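Chunk boundaries in the liquid transfer policy

The Sterkon policy predicts 30 actions per chunk, and until last week we executed all of them before asking for more. Livska, our playback tool, showed a velocity step at nearly every boundary. With a full beaker nearby, that matters.
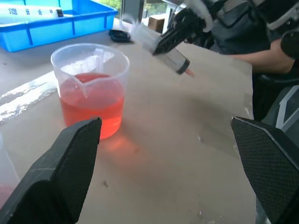

Wrist view, beaker and syringe.

I now replan after 8 actions and blend the overlap linearly. Embla Tangen suggested weighting the older chunk more heavily. I tried it, and the gripper lagged on approach, so I went back to linear.

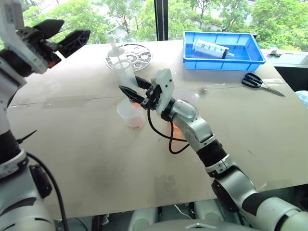
Head view, right arm near the measuring cup.

Clear plastic remains the harder problem. Depth on the cups is mostly holes, so Tenau drops depth and works from the color streams only. I retrained on 3,000 episodes with random exposure shifts to deal with the window.

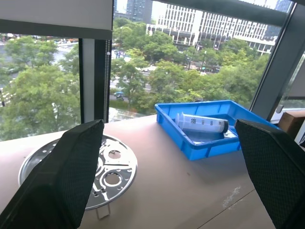
Page last modified: September, 16:40

Still open: timestamps on the wrist streams drift against the joint log. Gunvor Rustad has a patch that resamples both to one clock. I'll merge it once the loader tests pass.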